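Notebook, planner and perception, bimanual cell
September, p.m. session
Present: Frøydis Blomqvist (writing), Jonatan Haugland on the controller, Elsie Tapsell remote for the first hour

Carried over from last entry: the left arm planner still returns a valid path to the plate grasp and then the executor rejects it at the first waypoint. Jonatan thought this was a stale collision scene. It was, partly. The Arau scene server publishes on change only, and the executor was subscribing after the last change had gone out. Set the topic to latched. Rejections on the first waypoint have stopped.

The second cause is less tidy. Planner and executor pad the gripper fingers differently: planner 8 mm, executor 14 mm. Any path that threads between the dish rack and a flat plate is legal in one and illegal in the other. Both now read the same value from the Bridirent config file, set to 8. I would like to go lower for the rack but the hand-eye error doesn't allow it yet.

Layout unchanged from the previous entry so logs can be compared. Flat plate on the mat, two in the rack, mug tree in front, corn in the woven tray, toaster oven at the end. Right arm has no task in this set except to stay out of the left arm's way, and it is planned for as a moving obstacle even when parked.

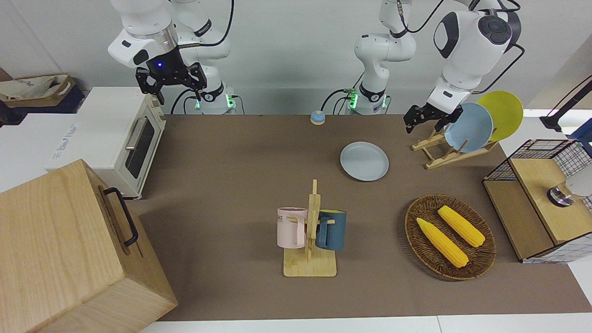
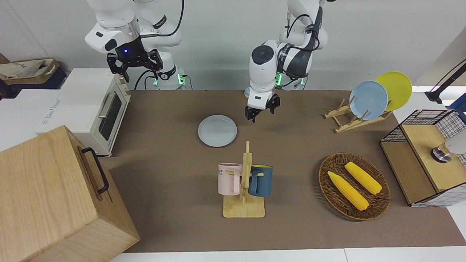
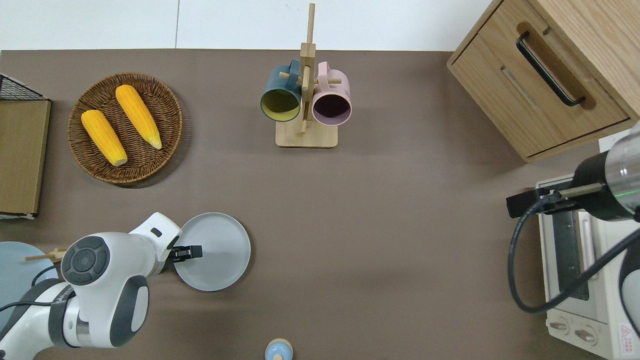
Book 3, p. 212

Perception. Ran the Zivunari segmenter on the logged colour stream, 200 images, no retraining. Mugs and corn are fine. The trouble is the plates in the rack. The blue one stands in front of the yellow one and they overlap, so from the fixed camera the yellow plate comes out as a crescent, and the ellipse fit puts its centre well to one side of where it should be. With the head camera the fit fails in a different way: the gripper covers part of the rim of the flat plate and the fitter treats the finger edge as rim.

Things tried:
- Masking the robot from joint state before the fit. Works when the joint timestamps are good. They lag the image by a variable amount, so at speed the mask trails the arm and leaves a sliver of finger behind.
- Growing the mask to cover the lag. Eats too much rim.
- Interpolating joint state to the image time. Should have done this first. Fit is stable on everything I replayed, including approach and retreat.
- Fixing plate diameter as a prior. Helps the yellow plate a lot. Left it on for rack plates and off for flat ones, where the full rim is usually available.

Elsie pointed out that the diameter prior is in the camera package and the rack model is in the planning package, so a change of crockery means editing two files. Agreed. She will move both into the scene description and have the fitter read from there.

Planning. With the padding fixed, left arm to rack plate plans every time from the home pose. From over the flat plate it still sometimes picks the elbow-out solution, then has to unwind before the grasp. Path is collision free but long and ugly, and the wrist gets close to its limit. Seeding the IK with the current joints should prevent it. It doesn't, and the reason is that our wrapper drops the seed if the target frame isn't the base frame. Found it by printing the request on both sides. Patch is in my branch, needs a review from Tuva before it goes near the shared install.

Also noted: the mug tree is modelled as one box from base to top of post. That wipes out a lot of free space on both sides of the post above the base. Split into base, post and one capsule per mug. Planning time went up slightly, and the approach to the flat plate is now direct.

Controller. Jonatan lowered the velocity scaling for the last segment before contact and left the rest alone. The force threshold is unchanged. He wants a separate stop condition for the rack, as the slats can load the fingers sideways and the present check only looks along the approach axis.

To do
Review of seed patch (Tuva)
Scene description change (Elsie)
Sideways load check, log only at first, no stop (Jonatan)
Redo hand-eye on the head camera, then revisit padding (me)
Ask Märta whether the Hägglund viewer can show the executor's scene as well as the planner's. Would have saved us most of the afternoon.

Logs are in the usual directory, replay config committed alongside. The first run in the folder has the old padding, ignore it.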